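Skultisik Student Robotics Club
Interim report to the Damach Fund
Apr 30, 2020

What we said we would do

Our application promised a student-built pick-and-place routine for household objects, working unattended by August. I wrote that sentence and I would write it more carefully now. The students can get the arm to pick things up. Whether they have a routine is another question, and I would ask the Fund to read the figures below with that in mind.

Attendance and hours

We have 22 students on the books. The core group that does the programming is a good deal smaller, and the same few people tend to take the keyboard. Pairing them up helped a little. I don't think a longer register would help at all.

Recorded attempts

The target was 500 recorded attempts by the end of the grant. We have 325. That sounds healthy until you look at the log, where a "success" in the early entries could mean the fruit left the surface for a moment and dropped. The students rewrote the rule so that an attempt counts only if the object ends up where it was meant to go. They have not gone back through the older entries, and until they do I would not quote a success rate to anyone.

Software

The planner from Shukla was installed as agreed. It runs. The students find its error messages hard to follow and have written their own notes, which are better than the manual. The claim in the brochure that beginners can be productive in an afternoon did not hold for our beginners.

Basket task

This is the current work. Artificial fruit is placed in a perforated plastic basket and the two-fingered gripper has to reach in from above without catching the rim. The leaves and stems are a nuisance when two pieces lie against each other, and I expect the students will ask to cut them off. I would prefer they didn't.
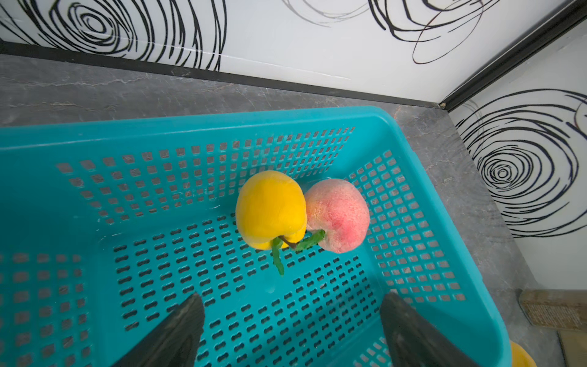

Spending

Parts and the software license are paid. Travel to the Dindport meet has not been spent and we ask to hold it over. We also request 2 spare sets of gripper fingers from the same line.

Next period

Recheck the old log entries. Finish the basket task with one fruit before anyone tries it with more. I am not ready to confirm the August date.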